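Lonau School Lunch Delivery: Frequently Asked Questions

We run a small lunch service for schools and day care centers. Parents and school offices send us a lot of questions, many of them pretty blunt, and we like those best. We have doubts of our own about plenty of what gets promised in the kids' food business, so you'll find some of that below too.

Is your food healthy?

Depends who is asking and what they mean. We cook from fresh and frozen vegetables, whole grains, beans, chicken, eggs and dairy. We don't fry. We don't serve soda or candy. But "healthy" is printed on so many boxes of sweetened cereal that we've stopped using it on our menus. Read the ingredient list for each meal and make up your own mind. The lists are posted with the monthly menu and they're complete, down to the oil and the salt.

Will my child do better in school if she eats your lunches?

We don't know, and we'd be wary of any caterer who says yes. A kid who had lunch is easier to teach than a kid who skipped it. We're comfortable saying that much. Claims about test scores and attention spans tend to come from sales brochures, and we have yet to see one that told us how the measuring was done.

How many meals do you make?

On a full school day in February we packed 2795 lunches. Our busiest day so far was 2843. Those are meals packed and sent out. We can't tell you how many were eaten, and when another company quotes you "meals served," ask which of those two things they're counting.

Where is the food cooked?

All of it comes out of our kitchen in Lougher. Hot dishes are cooked the same morning. Cold items such as bean salad and cut fruit are prepared the afternoon before and kept refrigerated. Bread is bought in from Relard, a bakery we've used since we opened. We used to say "made from scratch" on our order form and took it off, mostly on account of the bread.

Do you use organic ingredients?

Some. Milk and apples are organic all year. Carrots and greens are when we can get them at a price schools can pay. If we wrote "organic whenever possible" you'd be right to roll your eyes, so each menu marks the organic items one by one and leaves the rest unmarked.

Is it local?

Partly, and less so in winter. Squash, cabbage, potatoes and eggs come from farms within a morning's drive. Oranges and bananas obviously don't. There is no rule about what a food company may call local, and we've seen the word stretched over several states.

My son won't eat vegetables. Will he eat yours?

Maybe not at first. We don't hide spinach in brownies. Some parents swear by that trick, but a child who eats a brownie has learned to eat brownies. What we do is put the same vegetable on the menu again a couple of weeks later, cooked another way. Plenty of kids come around to roasted carrots. Very few have come around to beets, and we've cut them back to twice a term.

Do you offer cooking lessons or food education?

There is a short program called Pilto for preschool and kindergarten groups. It takes 30 minutes and covers washing, tearing, stirring and tasting. Each session has 2 of our staff in the room. No heat, no sharp knives. We also send teachers a sheet of ideas for pretend cooking, which costs nothing and may do as much good as our visit. We aren't going to tell you that one session changes how a family eats. It gets a few kids to taste a radish.

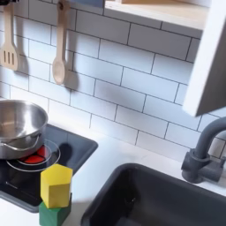

Wooden spatula and spoon hanging up in a toy play kitchen.

Do we have to buy anything for the play area?

No. A cardboard box and an old spoon work fine. If a supplier tells you that a particular play set builds "lifelong healthy habits," ask to see where that comes from before you spend the parent association's money.

What about allergies?

Please read this one closely. We make meals without milk, egg, wheat, soy or sesame on request. There are no peanuts or tree nuts in any of our recipes. We do not call our kitchen allergen-free. Milk, egg, wheat, soy and sesame are all handled in the building, and our bread arrives from a bakery with its own kitchen and its own suppliers. For a child with a severe allergy, talk to your doctor and then call us before you order. We have told families that a lunch from home was the safer choice, and we'll say so again when we think it's true.

Can you accommodate vegetarian, halal or kosher diets?

Vegetarian, yes, every day. Halal chicken is available if the school orders it ahead for the month. Kosher, no. Our kitchen isn't certified, and we won't offer a "kosher-style" meal and hope the wording goes unnoticed.

What does it cost?

Price depends on the number of children, the distance from Lougher and the menu chosen. Schools get a written quote with delivery, trays and cleanup listed on separate lines. Compare that with the other quotes you have, and check what they left out. A low price per meal can look a lot different once fuel charges and container fees show up on the first bill.

Can parents order directly?

Only if your school has signed up for family ordering. In that case you'll get a login from the school office. Orders for the following week close at noon on the last school day.

What if my child is out sick?

Tell us before 7 a.m. and the meal is credited to your account. After that it's already being cooked, and we charge for it. We know this one annoys people - it would annoy us too.

How much food gets thrown away?

More than we'd like. Schools that let kids serve themselves from bowls seem to scrape less into the trash than schools that use packed trays, but that's our drivers' impression from the bins they see. Nobody has weighed it. Lunch length probably matters as well. A child who gets a very short lunch period is going to leave food behind whatever is on the plate.

Are your containers compostable?

The lids and bowls are labeled compostable, which only means something if your town has a facility that takes them. Many don't. Where there's a dishwasher at the school, we prefer steel pans and reusable plates, and we pick up the pans the next day.

Can we try the food before signing?

Yes, and please bring some children. Adults at tastings are polite. We bring four dishes from the current menu in the same pans and at the same time of day your kids would get them. Ask the school office to call us for a date.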